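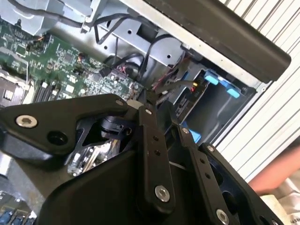
How to Clean the Inside of an Old Desktop Computer (and Check the Memory While You're In There)

Posted by Madhu Goel, 2024-04-06

My neighbour Reda rang me in January to say her desktop had started sounding like a hair dryer, and could I recommend a shop. I told her to put the kettle on and we'd have a look ourselves first. I've been opening up old computers at the kitchen table since before the year 2000, and I still think it's one of the most satisfying jobs you can do around the house, right up there with defrosting the freezer. You don't need to be clever with electronics. You need a bit of patience, good light and somewhere to put the screws.

Set aside an afternoon for your first go. The cleaning itself might only take 20 minutes, but you'll want to stop and look at things, and you should!

What you'll need

A Phillips screwdriver, medium size
A can of compressed air
A soft, clean paintbrush (a new one, please, not the one from the fence)
Cotton buds
A saucer or an egg carton for screws
Your phone, for taking photos as you go

Before you open it

Shut the computer down properly from the menu, then switch it off at the wall and pull out the power cord. Hold the power button in for 5 seconds to drain whatever is left. Unplug everything else too, the monitor and mouse and so on, and take a photo of the back first so you know where it all goes home again.

Lay the case on its side on a table. I like a plain wooden table, or a towel if you're worried about scratches, but keep the towel away from the inside of the machine. Undo the screws along the back edge and slide the side panel off. Some cases have a latch instead, and some have a latch AND a hidden screw, so if it won't budge, don't force it. Have another look.

Touch a bare metal part of the case before you put your hands in, and again every so often while you work. If it's a dry winter's day and you're wearing wool socks on carpet, take the socks off.

Finding your way around

The big board with all the tiny parts on it is the motherboard. They come in various colours, and plenty of the older ones are green. Somewhere on it you'll find the heatsink, a block of metal with fins that draws the heat off the chip underneath. Often there's a fan sitting on it or close by. Near that are the memory slots, long and narrow and side by side, usually with a little latch at the end of each.

Then there are the wires. Take your photos now, a few from different angles, and get in close where the plugs meet the board. My friend Ismail skipped this step once and spent almost a whole weekend working out where one small black plug belonged.

Getting the dust out

Take the case outside if the weather's kind, or at least onto the verandah. Keep the can upright and use short puffs, moving from the top of the case to the bottom. Hold each fan still with a finger or a cotton bud while you blow it out, as letting it whiz around can wear out the bearings.

Dust packs itself in between the fins of a heatsink like lint in a dryer. Loosen it with the brush, very gently, and then puff again. Leave the heatsink attached. If you pull it off you'll need to replace the thermal paste, and that's a job for another day.

Checking the memory

Open the latches and lift each stick straight up, holding it by the edges. Blow a little air into the empty slot. To put the stick back, line up the notch in its bottom edge with the bump in the slot and press down firmly and evenly until the latches click. It takes more of a push than you'd expect the first time.

Closing up

Go over the plugs one by one against your photos and press in any that seem loose. Tuck the wires clear of the fans. Panel on, screws in, cords back where they were, and then switch on and have a listen.

If nothing comes up on the screen, switch off, unplug again and reseat the memory. Nine times out of ten that's all it is. Reda's needed two tries, and she did the second one herself.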